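Home | About the Council | Meetings | Visits | Publications | Contact

Members of the Employment and Public Ownership Group visited Stetport on Tuesday to see how the town has fared after the sale of its water and bus services. The delegation was led by Melur Setiawan and was received at the Brasthorpe depot by the management of Cliltodard, the present operator.

The depot once employed nearly 900 people. It now has 135 permanent staff, with a further 200 engaged through agencies. Management stated that the change had kept fares steady. Union representatives, who met the group separately, did not accept this account — they pointed to evening routes withdrawn in June and to wages that have fallen behind rents.

The group then heard from residents at the Fu Hall. Several speakers asked why the town had received no share of the sale price. Others were more concerned about jobs for school leavers than about who owns the buses. 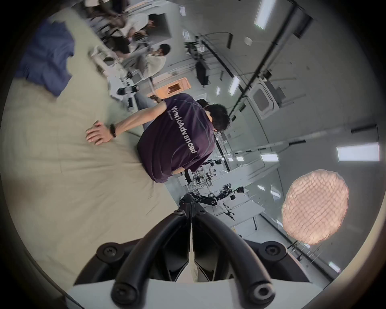
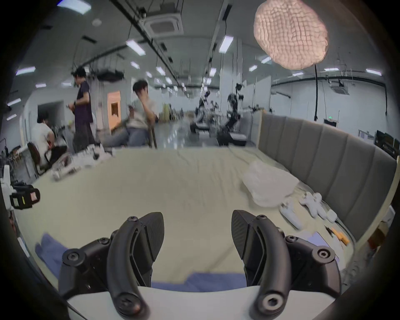 VISIT REPORTS — WORK AND PUBLIC SERVICES

A petition bearing 1,000 signatures was handed to the delegation before its departure. It calls for a public vote before any further sale of town property. The group will place the petition before the full council and has asked Cliltodard for its staffing records.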